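Stringbridge Community Help
Category: Teaching and Programs > Starting Out

How do you run a free violin program for kids in a town that has never had one?

Asked by Sylvie Sawatzky, October 20, 2019

I play viola, badly enough to be employable only by weddings. Last July I moved back to Gronport, where I grew up, and found that the school district had cut strings so long ago that the current music teacher thought I was talking about puppets. A church has offered me a basement room after school, free, as long as I stack the chairs. I have a list of 155 families who ticked "interested" on a form at the street fair, where the form was next to the free lemonade, so I'm not reading too much into it.

Money so far: $2,000 from a local arts grant. Instruments so far: six violins, one of which has been a wall decoration.

What I'd like to know:
How many kids should I start with?
Rent, buy, or beg for instruments?
Do I charge anything at all? I don't want to, but my sister says people skip what they don't pay for.
Is it a mistake to put on a concert in the first year? The grant people keep using the word "showcase."

I have read the inspirational books. They tend to go from "she had a dream" to "the orchestra toured Europe" with a chapter break in between, and I'm stuck in the chapter break.

3 answers

Answer from Keegan Perron (marked as accepted)

I ran a program like this in Tivden for nine years and it still exists without me, which I've decided to take as a compliment.

Start with as many kids as you have violins. Six. I know you have 155 names. Draw lots, or take the first ones whose parents call back twice, and put everyone else on a waiting list that you really do use. My first fall I took 22 children and eleven instruments and had them share. What I got was eleven children playing and eleven children sword fighting with the bows. Bow hair is expensive.

On sizes: measure before you hand anything out. A ten-year-old on a half size looks adorable and learns nothing. If your six are all full size, which donated ones nearly always are, then for now you have a program for teenagers, and you should either accept that or trade. Shops will trade. The wall violin needs a luthier to look at the soundpost and the seams before a child goes near it. If the estimate is more than a decent used student outfit would cost, hang it back up.

Rent the small sizes and buy the full ones. Kids grow out of a quarter size in the time it takes to find the right shoulder rest. Ask the shop whether rental money counts toward purchase, and get the answer on paper.

Charging: your sister is half right. We never took money, but we did ask every family for one job a term. Chairs, snacks, rides, tuning pegs once they'd learned how. The families who did the jobs were the families who stayed. Anyone who couldn't manage one, I found them a very small one.

Lessons themselves. Twice a week, forty minutes, is better than one long session. Beginners can hold a bow correctly for maybe three minutes at a stretch, so plan a break where their hands do something else.
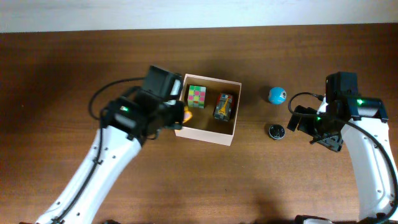
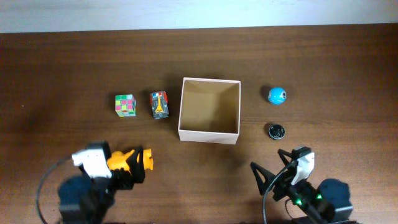
The concert

Do it, but call it an open rehearsal. Parents come expecting mistakes, the grant people get their photographs, and you can stop and start a piece over without anyone going pale. Ours lasted nineteen minutes, including a speech. We played four tunes, three of them on open strings with me doing something vaguely melodic on top. A grandfather cried. He may have had other reasons.

The budget

Two thousand dollars goes quickly. Strings first, then rosin, then a proper set of cheap stands, and keep a quarter of it back for repairs. Pegs slip and bridges snap, usually the night before anything important. Don't spend a cent on T-shirts until the second year. I spent $901 on T-shirts and have been sleeping in them ever since.

Last thing, get a second adult in the room before you open the doors. You'll want it for safety rules in any case, and also somebody has to go and find the kid who went to the bathroom with his violin.

Answer from fetenell_cellist

Agree with most of that but not about capping it at the number of violins. We have a program in Fetenell and the first month is all singing and clapping, no instruments whatsoever. You can take a lot more children that way. Some of them will leave when they find out the violin isn't coming until week five, and then you have your number without drawing lots, which always causes a scene in the parking lot.

Also they can hear when they're out of tune by then. Not that it stops them.

We do charge, five dollars a term, waived if anyone looks at us sideways. It has never covered anything.

Answer from vachonmom3

not a teacher but my daughter did one of these in Vachon. please tell parents up front how much practice at home you expect. we live in an apartment and were told "a little every day" and I would have liked a number and possibly a warning. she's in high school now and still plays so no complaints, but our downstairs neighbor moved

also she did NOT like the tape on the fingerboard, some kids don't, the teacher took it off

Comments on the accepted answer

Sylvie Sawatzky: Thank you, this is the missing chapter. I measured the violins. Four full size, one three-quarter, and the wall one is a half, so I'm off to be charming at a shop. Did your one-job-a-term rule go in writing, or did you just say it at the first meeting?

Keegan Perron: Said it, then wrote it down after the first term, when it became clear that four families remembered me saying it and the rest remembered the cookies.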